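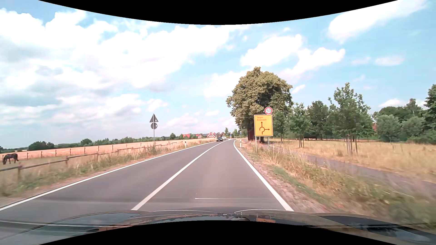

Myroslav Zhuravel says our validation score is worthless, because we drew the held-out frames at random from the same drive the network was trained on. He read our draft in March and put that in the margin of the results section. I think he is right about the principle, but I don't know what to replace the split with when all we have is one long drive.

The work is a lane marking classifier for a small automated vehicle. The network gets one forward frame and has to say whether the centre line ahead of the car is solid, broken or missing. Later on that goes into the planner, which decides if it may move out around a parked vehicle or a cyclist. I am doing the perception part only. The planner belongs to a different group, on a project called Trovov, and they want one number from me with some idea of how far they can trust it.

We have 2,875 labelled frames. Of those, 187 were picked at random for validation and the rest went to training. The labels were done by hand in Tastero by me and one other student, and where we disagreed we talked it over until we agreed. The route goes through open country and built-up streets, so both kinds of marking come up, but each kind tends to last for a long stretch and then change.

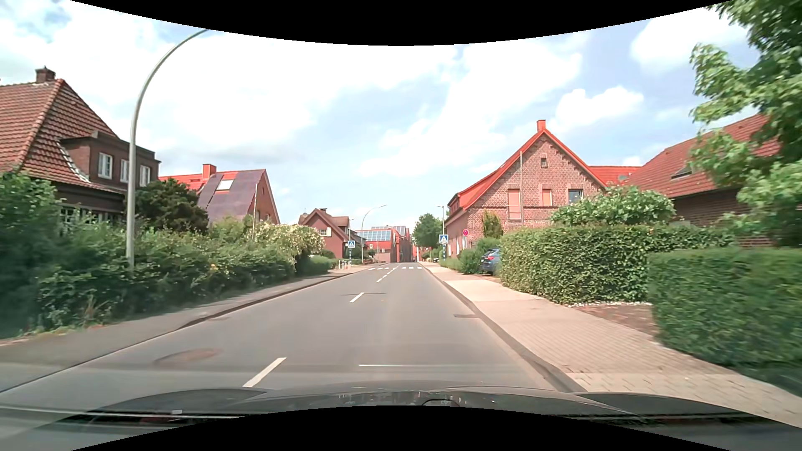

The training itself is ordinary. We start from a backbone pretrained on general photos, freeze the early layers, and train the rest with a low learning rate. Augmentation is brightness, a bit of blur and a horizontal flip. Validation accuracy goes up very fast and then sits nearly at the ceiling, which pleased us at the time. I now suspect the network is recognising the street. A frame in the validation set usually has a neighbour in training that was taken a moment earlier, with the same houses, the same hedges and the same clouds.

What I have tried so far is cutting the drive in two, first part for training and second part for validation. The score fell a lot. But the second part has far more of one marking class than the first, so I can't tell how much of the drop comes from the leak and how much comes from the different mix.

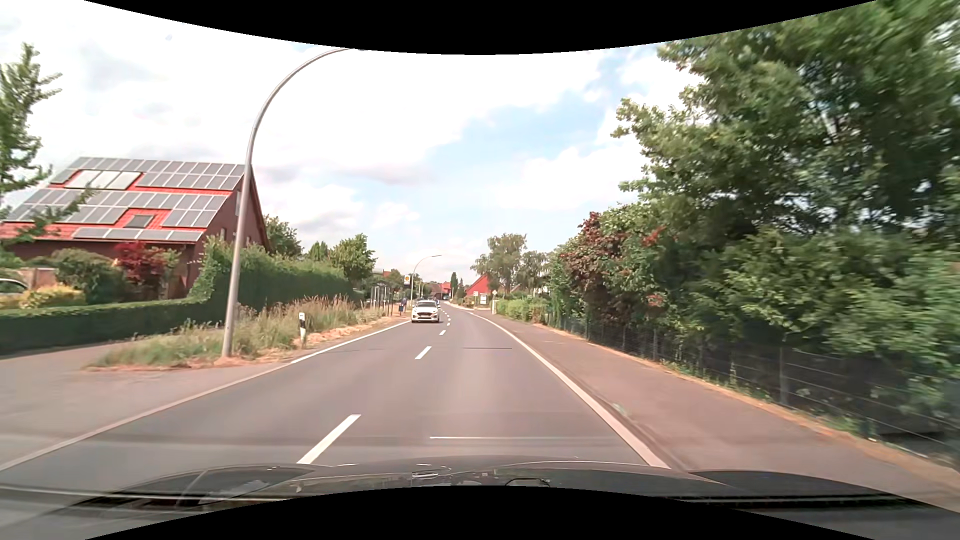
A second cut, with the halves swapped, gave a different score again, and the gap between those two scores is bigger than any difference between the models we wanted to compare. So at the moment I have a high number that I don't believe and two low numbers that don't match.

Is there an accepted way to split a single drive for this kind of task? And should I mask the bonnet and the black borders before training, or is that a separate matter? We can't collect more before the paper is due.

Posted by Wisden

2 answers, sorted by votes

Haddad

Use blocked cross-validation. It is standard for time series and it works for drives as well.

Cut the drive into contiguous blocks. Hold one block out, train on the others, and throw away a buffer of frames on each side of the held-out block so that nothing in training looks at the same bit of road. Then rotate until every block has been held out once. Report the mean and the spread over blocks, and show the per-block scores in a table or a plot. The spread is part of the result. If it is larger than the difference between your models, you have to write that you can't rank them.

For the buffer, go by distance travelled. Time is a poor guide because the car might be standing at a crossing for a while and then doing rural speed a minute later. If you have GPS or wheel odometry, drop everything within a fixed distance. It has to be long, since a house or a tree far up the road is in view well before you reach it. We began with 40 metres on a similar job and it was too short on straight streets. Plot the validation score against buffer length and keep increasing it until the curve goes flat. If the car passes the same place twice, both passes need to go in the same block, even if they face opposite ways.

On class mix: choose block boundaries so that each block has some of each marking where you can manage it. Don't shuffle frames to get there, just slide the boundaries. Where a block still ends up with only one class, pool the predictions from all the held-out blocks and compute recall for each class from the pool. Plain accuracy will flatter you on a drive with long runs of one marking. A model that calls everything by the majority class will look decent, so put that in as a baseline row.

You should also run a check for the thing you suspect. Black out the road surface entirely, train on what's left, and score it on your random split and on the blocked split. If it does well on the random split without seeing any road, the network can get the answer from the scenery, and that is a figure worth printing. I would put it right beside the original number. Reviewers like seeing the fault measured.

As for masking, the bonnet and borders are a separate matter. They don't move, so they can't tell the network where it is, although reflections in the paintwork do change with the surroundings. Mask with one fixed polygon for the whole drive and move on. I wouldn't expect it to change much.

Comment from Wisden: Thanks. We do have odometry, so distance is possible. The drive loops back through one village and I hadn't thought of that at all. Would you keep the random-split number in the paper?

Comment from Haddad: Yes, but in the same table as the blocked one and clearly labelled. Don't put it in the abstract.

kelpfarm

Just crop to the road. If the network only gets the patch of asphalt in front of the car it can't cheat off the houses. We did that and our random split was fine.

Comment from Haddad: Cropping helps, but the asphalt has its own seams, patches and drain covers, and two frames close together will share them. You'd still want blocks. It does make a good second model for the comparison, though.

Comment from kelpfarm: Fair enough, we never tested ours on a different road.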